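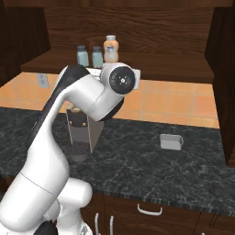
February, Saturday, started 9.40

Continuing with the export questionnaire. I write this longer than usual so that Rima and Costel can follow it on Monday without asking me everything again.

State of the data this morning. The Tivby list has 207 firms, the final one, after Catinca took out the firms which are only a name and a postbox. We have 76 usable answers. I wanted more but I also did not expect more, considering that the form has four pages and the third one is bad (see below). The Tustance list is not ready and I do not touch it today.

First job was to join the answers with the Zollumell extract. For anybody reading this later: Zollumell is the customs broker who gave us the yearly totals per firm, without product codes and without destination. So we know how much a firm sent abroad through this broker, and we do not know what or where. Firms who use another broker look like zero. This is important and I keep finding places in our old notes where we forgot it. Please, in every table the column must be called "exports via Z.", never only "exports".

10.15. Ran Vlad on the names. Vlad is still the old version of the matching script, the one Costel wrote, before he changed how it treats the short legal forms. I tried the new version on Thursday and it joined two bakeries which have nothing in common except the surname of the owner. With the old version we lose some pairs but the pairs we have are good. I prefer to lose some.

Pairs that Vlad refused and which I accepted by hand: the furniture firm with the two spellings, the pump maker who changed name after the father retired, and the printing house. For the printing house I have the letter from Lăcrămioara Toma, who spoke with the accountant there. The letter is in the blue folder, behind the consent forms.

Pairs that Vlad accepted and I refused: one only. It is the transport company with the same name in both towns. In the register they have different addresses and different founding years. I wrote "no" in the sheet with my initials.

10.50. Now the question on page three. The text in the form is: "In the last years, did competition from outside change the way you work?" When we wrote it we meant competition from firms in other countries. I read all the free comments again with a coffee and it is clear that many people understood "outside" as outside the town. One man writes two paragraphs about a shop in Tustance who takes his customers on market days. It is a very good comment and I enjoyed it, but it says nothing on foreign trade. Another wrote "outside what?" and left the box empty, and she is right.

So question three on this page (in the codebook it is E3) cannot be used as a measure of foreign competition. My proposal is to keep it, rename it as "pressure felt from other places", and read the comments to sort them into local, national, foreign and not clear. Rima said on the phone last week that we could also ask again by telephone only this question. I am a little against. People answered in autumn, and if they answer again now, the price of energy has changed meanwhile and they will be thinking of that.

11.30. First sorting of the E3 comments. I took a random pile and stopped after 8 of them to write down the rules, before my own opinion becomes too strong:

Local: the comment names a town, a street, a neighbour, or says "here".
National: the comment names a chain of shops, or the capital, or a big firm which everybody knows is from this country.
Foreign: the comment names a country, a currency, customs, containers, or a website where the goods come by post from abroad.
Not clear: all the rest, also if I believe that I know what the person meant.

The last rule is for me. I come from this kind of family business and I notice that I complete the sentences of the people. When a joiner writes "they sell it cheaper than I buy the wood", I immediately think of imports, but he does not say it. It goes to not clear.

A difficulty: some comments belong to two groups. Example from the sewing workshop: the big chain gives the orders, but the chain compares her price with a factory abroad. Is this national or foreign? For the moment I gave both codes and put a star. Anisa Lumenta had the same problem in her thesis with the shoe makers and she made a separate group, "through the buyer". I think this is better than my star. Will ask her for the wording she used, because I do not want to invent a second one that is nearly the same.

12.20. Break. Ate at the desk.

12.55. Looked at the size problem. We say always in the meetings that the small firms in Tivby are "open", that they learn quickly from outside and so on. I have written such sentences too, in the application. Now I wanted to see on what it stands. In the form we have three things that could show openness: whether somebody in the firm speaks a foreign language at work, whether they visited a fair in another country, and whether they bought a machine or program after seeing it in another firm. The first one, nearly everybody says yes. It does not separate anybody from anybody. The fair question is better, but the firms that go to fairs are the ones who already export, and I cannot say which came first from one round of answers. The third question I like the most and we put it on the last page, where people were tired and left it blank.

So for the moment I would not write "open" in the report. I would write what they do: they go to fairs, they copy machines, they have a cousin abroad who translates the orders. The cousin appears in the comments very frequently, by the way, and we have no question about it at all. For the Tustance form I want one. Proposed wording: "Does a relative or friend living abroad help your firm with sales, translation or contacts?" Yes, no, and a line for comment.

13.40. Small experiment with the first page. Costel believes that firms gave us their turnover from memory and not from the books. To check I compared the last digits. If the number comes from the books, the endings should be mixed. If it is from memory they end with zeros. Result: very many zeros. But then I saw that our own form has printed "(in thousands)" beside the box, so people who are careful also give a rounded number. Therefore the check tells us nothing. I leave it written here so that no one does it a second time.

What could work: for the firms which are in the public accounts register, compare directly. It is slow work, each one must be opened by hand. Catinca has a login. I would do it only for the firms with an export figure from Z., this is a shorter list.

14.30. About the limit on the comments. In the online version the box stopped at 200 characters, and on paper there was no limit. I did not know this until today, I thought the box was free in both. Found it when I saw that several online comments finish in the middle of a word. This is a real problem for the sorting, as the interesting part often comes at the end, after the complaint about taxes. I marked the cut ones with "T" in column K. For the Tustance version the limit must be removed before anything goes out. Costel, please, this is for you, and please test it with a long text and look in the export file, on the screen it always seems fine.

It also means that paper and online answers should not be compared on length or on detail of comments. Rima has a paragraph about this in the draft, that paper people are "more reflective". They may be. But we gave them more space. Take the paragraph out, or wait.

15.10. Tried the first simple table: answers by exports via Z. (none, some) and by fair visit (yes, no). I do not paste it here, the cells are small and somebody will put it on a slide. It is in the shared folder, in the sheet with the name "do not cite". The direction is the one we expected. I would say only this much.

One more thing on this table. The firms that did not answer us at all are still in the Zollumell extract, so we can see if the ones who answered export more than the ones who did not. I began and then the sheet became slow and I lost my formulas once. Second time I saved first. It seems that the answering firms are the bigger senders, which is bad news for any sentence that starts with "firms in Tivby". I want Lăcrămioara to repeat it on her computer without seeing my sheet, and then we compare.

16.00. To do, not in order:

Costel: remove the character limit. Write one page on what the new Vlad does differently, with the two bakeries as test.
Rima: paragraph on paper and online, see 14.30. Also decide with me on the telephone round, I can be convinced.
Catinca: accounts register for the firms with export figure. Not urgent, but before the Tustance list.
Lăcrămioara: repeat the check of who answered.
Me: ask Anisa for the "through the buyer" wording. Finish E3 sorting, then give the pile with no codes to a second person. Move the machine question to page one.

16.20. Forgot to write: the consent form of the printing house is signed but has no date. I sent a message to Lăcrămioara. Until it is corrected I took the firm out of the table, and the sheet in the shared folder is already the version without it.

Backup made on the grey disk. The other disk gives an error and I have put a paper on it.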